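Chores and machines: where things stand

Can a machine tidy a room yet? Members keep asking, so Hadiza Nnaji put the question to Vesna Petek, who has spent the past two years on household tasks at Zerkard.

Her answer was "some of it, slowly." Picking up one soft object and dropping it in a bin is within reach. Doing it in a home where the toys change every week is much harder. Her group teaches the motion by having people do it first, with a gripper held in the hand. They have recorded 1278 pickups so far and kept 714 of them for training.

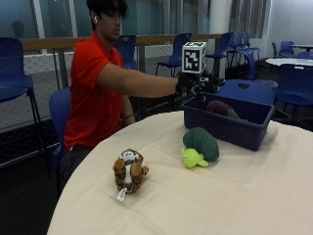
Soft things cause the most trouble. A plush toy bends when it is squeezed, and its edges are hard for software to find when it is leaning on another toy. Petek said a person sorts this out without thinking, while the arm at Zerkard still stops and tries again.

Folding laundry is further off. Loading a dishwasher is possible if the racks never change. On the shop floor the picture is better: Nii Ofori reports that the packing line at Flekholm now moves more than 800 boxes a shift by machine, but people still clear the jams and sweep up.

Petek would not name a year for a tidying machine anyone could buy. She will speak to the group in March and take questions. Send yours to Simone Honorato ahead of time.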